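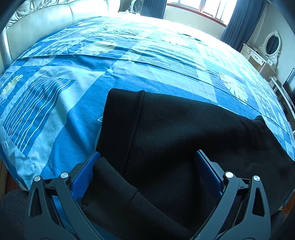 Both pads on the black fabric, with a fold standing up beside the left one.

I promised Genji Fujimoto I would write up the business with the slipping finger before I forgot the details, so make a cup of tea, because I never manage to tell these things quickly. Those of you who have followed the Evirmont posts since April will know I have been folding clothes with a hand-held gripper, over and over, so that the folding software has something decent to learn from. It is slow work and I rather like it (the radio helps).

The trouble began on a run of 60 folds. The first lot went beautifully! Then, at fold 19, the right finger let go of a sleeve halfway across, and I blamed myself, as one does. I had been chatting. I did it again, more carefully, and it held, so I carried on and thought no more of it until it dropped a hem, and then another one.

What made it such a nuisance was that it only happened with thick, soft things. Tea towels were fine, shirts were fine, but give it anything heavy and the right side would close, seem to have hold, and then slide off as soon as I lifted. I cleaned the pads with a damp cloth and let them dry, and that bought me 6 good folds before it started again. I had quite convinced myself it was fluff.

It wasn't fluff, or not mostly. Genji asked me on the phone whether I had checked the pivots, and of course I hadn't. One of the pins on the right had worked itself loose, and the finger was twisting a little under load, so the pad met the cloth on its edge. With thin cotton you would never notice.
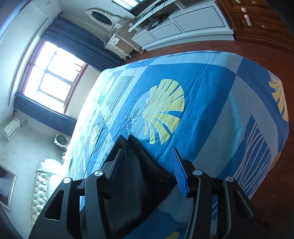
The gripper over the bed, blue strap and all.

I do want to say something about fingers, meaning mine. While hunting for the wobble I held the linkage with one hand and squeezed with the other, and got a proper nip between two of the bars. Nothing dreadful, a blood blister and some language, but please keep your hands out of there when it closes. Bondska put a line about it in their notes and I had sailed straight past it.

The cure was a new pin and a dab of thread lock, left overnight. I have thrown out the last 12 folds from that run, which hurt, but I couldn't swear to which ones were sound and I would sooner do them again. Now I wiggle every pivot before I start and once more when I stop for lunch.

Genji thinks the Clorwood pads would grip heavy cloth better in any case, and he is posting me a pair to try. I'll report back when they come.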